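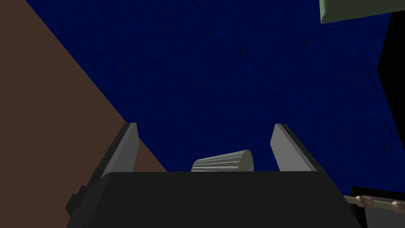 The appeals court in the Langat burial ground case has told the county to decide again, and to decide properly this time. The ruling is correct, but its reasoning is thinner than it should be.

The Dakirier congregation buries its dead without a casket, within a day of death. The Grerness County code requires a sealed liner in every grave. In May the congregation asked for a waiver covering 16 plots. The county refused in a letter of two paragraphs, citing groundwater.

The state's religious freedom statute sets a familiar test. Once a claimant shows a substantial burden on religious practice, the government must show a compelling interest and the least restrictive means of serving it. The court found the burden quickly. A rule that forbids the rite as the faith defines it is a burden on any reading.

On the second step the court hesitated. It held that clean water is a compelling interest and sent the case back for findings on means. The statute asks more than that. The interest must be compelling as applied to this claimant, on this land. The nearest well is 800 yards uphill of the plots. The county offered no soil test. It had also granted a waiver to the Roltton nature cemetery, a secular site of nearly 2,219 plots, under the same code section.

That waiver should have ended the matter. An exemption given for secular reasons and withheld for religious ones needs an explanation, and the record contains none. The court mentions Roltton once, in footnote 2, and moves on.

Remand has a cost. Families must now choose between a distant cemetery and a liner their faith forbids -- and burials do not wait for findings.

Print this article | E-mail this article

Comments

wellwater2: The county is allowed to be careful. A soil test cuts both ways.

Plot holder: Roltton had an engineer's report with its application. Was one filed for Langat?

J.: Footnote 2 says the Roltton waiver was not briefed below. Hard to blame the court for that.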